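2024-04-17

Day 7 of jury service and I'm shattered, so this will be a ramble. I'm allowed to say I'm on a jury, I'm not allowed to say much else, and the clerk gave us that speech again this morning in case we'd forgotten it overnight (we hadn't!).

Up at stupid o'clock for the Hostmont bus, which was full, so I stood the whole way with someone's rucksack in my ear. Then 27 minutes in the security queue behind a man who'd packed what looked like an entire toolbox. They took a screwdriver off him and he wanted a receipt.

We got into court just before eleven and were sent out again at twenty past for a "matter of law". Back in, out again, lunch. I had the soup. Don't have the soup. Ya-wen Pan, who sits next to me, had the sense to bring noodles from Florari and let me finish them, bless her. She's from Stostden as well, two streets from my old flat, and we've never once met!

The afternoon was better, proper evidence at last, and I filled four pages of my notebook. My handwriting is dreadful by the fourth. The judge is very kind about breaks and keeps telling us to wave if we can't hear, though I still haven't dared. I keep going over bits of it on the way home and I can't talk to anyone about it, not even Lu, who has stopped asking and just puts the kettle on.
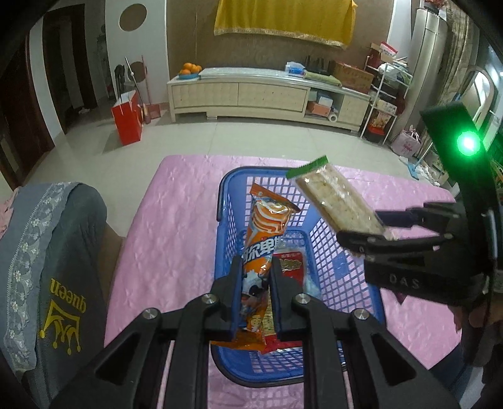

Snacks in the blue basket, pink bedspread underneath.

Did the expenses form tonight. Bus fares and lunch, 30 boxes to fill in and I got the date wrong in two of them. They want it in black ink, and I only had blue, so I'm doing it again tomorrow.

We've been told it might run another week. I've got leave booked in August and nothing before then, so fine by me. Alarm set for six, shoes by the door, bed.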